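4. Writing in the Margins of a Shared Novel

4.1 The copies and how they traveled

We should begin with the book itself, which will be unfamiliar to a good many readers of this paper. Filtthorpe is a novel of 272 pages set in a boarding house on a cold stretch of coast, and it is told by a lodger named Mohammadi who arrives in December and who, by the last chapter, has either solved a disappearance or caused one. We were very fond of it before the study began (perhaps too fond, as one of us was told more than once) and we chose it partly out of affection and partly for its wide outer margins, which seemed to be asking for a pencil.

Seven copies went out. Each one started with a single reader in Irberg, who was asked to write whatever she or he liked in the margins and then to pass the book along to a friend. The friend did the same, and so on down the line, until a copy had been through four pairs of hands and came home to us in a padded envelope, usually rather fatter than it had left. We gave no instructions about what a note ought to look like. Kulap Suwannarat had argued for a short guide, with a few sample notes to set people at ease, and in hindsight there is something to be said for her view: several first readers told us they had sat for an evening with the pencil in hand, feeling like children about to be scolded. Still, once the first mark had been made the rest seemed to come easily, and the later readers in each chain never mentioned any shyness at all.
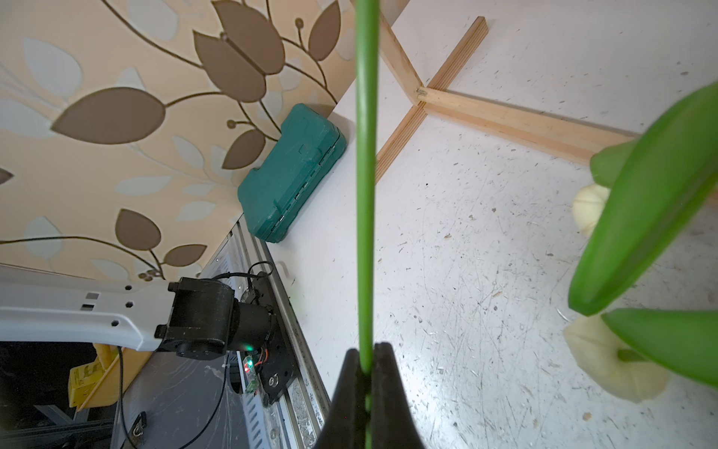 In all we transcribed 1,305 notes. A note, for our purposes, is any run of words written in one spot by one hand. Underlinings, brackets, stars and little drawings were kept in a separate file, and we come back to them briefly at the end of the section. Ratree Tanasarn and Wiroj Phromma each read every note and sorted it on their own before comparing their lists, and where they could not agree, the note was talked over by all of us, sometimes at a length quite out of keeping with its size. (A lone "hm!" beside the second breakfast scene took up most of an afternoon.)

4.2 Talking to the narrator

What struck us first, and what has stayed with us longest, is how many of the notes were addressed to somebody. Earlier work on marginalia tends to treat the note as a reader's memo to herself, a thing written down so that it can be found again. Some of ours were like that, certainly: page references, a family tree, a neat timetable of the ferry. Yet a great many were spoken straight to Mohammadi, in the second person and often with real heat. "You were not in the kitchen, you told us you were upstairs." "Oh, don't open it." "I believed you until this line and now I want my evening back."

Readers did not all begin speaking to him at the same point. In most copies the first such note falls near the scene in which the lodger describes a telephone call that he could not possibly have overheard. It is a quiet scene, and on our own first readings two of us went past it without a blink. The readers who caught it tended to write their objection small and close to the print, as if they were whispering across a table, and the tone of their notes changed from then on. They grew more watchful, and also, we think, more cheerful. Suspicion seems to have been good company.
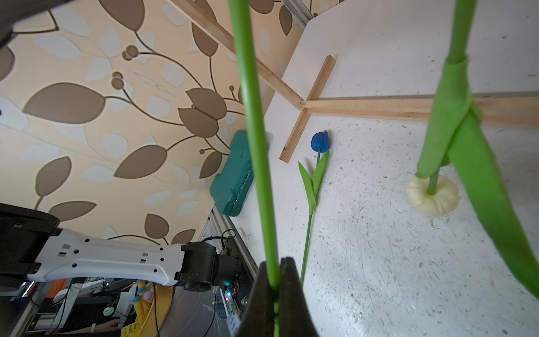
Figure 1. A green artificial flower stem held in a black gripper, with a pale yellow-cream blossom at right.

4.3 Talking to one another

The second and later readers had a different book in front of them. They had Filtthorpe, and they also had the handwriting of the person who had lent it to them. We had expected replies and we were not disappointed, although we had pictured something nearer to a debate than what we got. The typical reply is friendly and short. It agrees, or it adds one more piece of evidence, or it teases. Where a first reader had accused the landlady outright, a second wrote beneath, "Bless you, so did I, keep going," and a third, lower down, simply put the number of a page.

That last habit deserves a word. By the third reader in almost every chain a custom had grown up around spoilers, with no prompting from us. A reader who knew something would point ahead with a bare page number and leave the matter there. Jérémie Tessier, who interviewed the final readers, found that they took these numbers very seriously and would not turn to the page early. One woman told him she had covered a note with her thumb the moment she saw it was a long one, in case it gave the game away, and had gone back to it only after finishing the book. We find this delightful, and we also think it matters for the way shared reading is usually described. Suspense is commonly treated as belonging to the text. In these copies it was being looked after by the readers, one on behalf of the next.
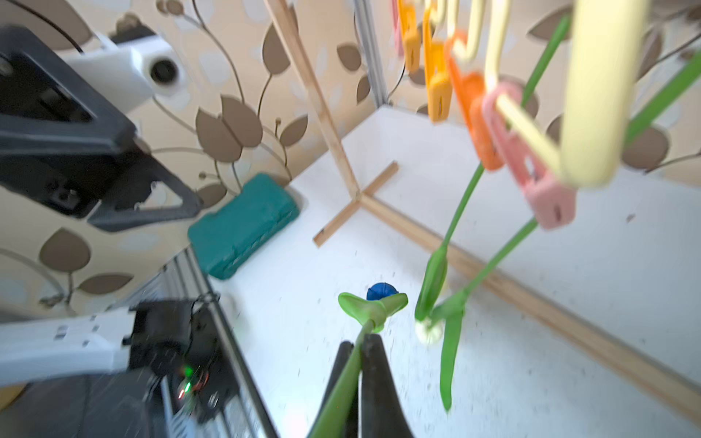

The exception was the copy we call the Mokness copy, after the village where it spent the longest part of its journey. Its second reader disliked the novel thoroughly and said so on nearly every page, and gave away the ending in the margin of the third chapter. We expected the later readers to be cross. Instead they treated the spoiler as one more unreliable statement. "He says it's the brother. Does he know?" wrote the third. The fourth reader, in her interview, said that she had trusted the note no more than she trusted the lodger, and had enjoyed having two liars to keep an eye on. It is a single copy and we would not like to lean on it too hard.

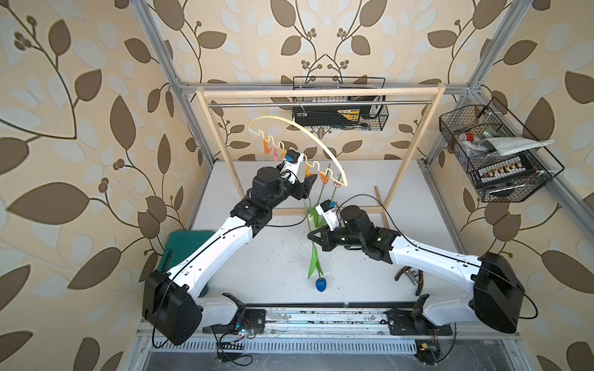 Figure 2. Two robot arms over a white tabletop, with six clothespins in orange and pink shades hanging from a cream-colored arc.

4.4 The last page

Every copy has writing on the last page, and in most of them there is very little white left. Lourenço Correia made the transcriptions here, turning the book upside down and sideways as the hands required, and he noticed that the notes ask far more than they state. Questions about the coat, questions about the ferry, questions about whether the lodger was ever a lodger. Later readers seldom answered them. They added their own below, sometimes with a small arrow drawn upward to show which earlier question they were keeping company with.

The drawings and other wordless marks followed much the same path. Stars thicken toward the end of the book, and the ferry appears over and over in a variety of shapes, one of them with a face. We have not tried to sort these marks in any formal way, and would be glad to lend the scans to anyone who cares to make the attempt.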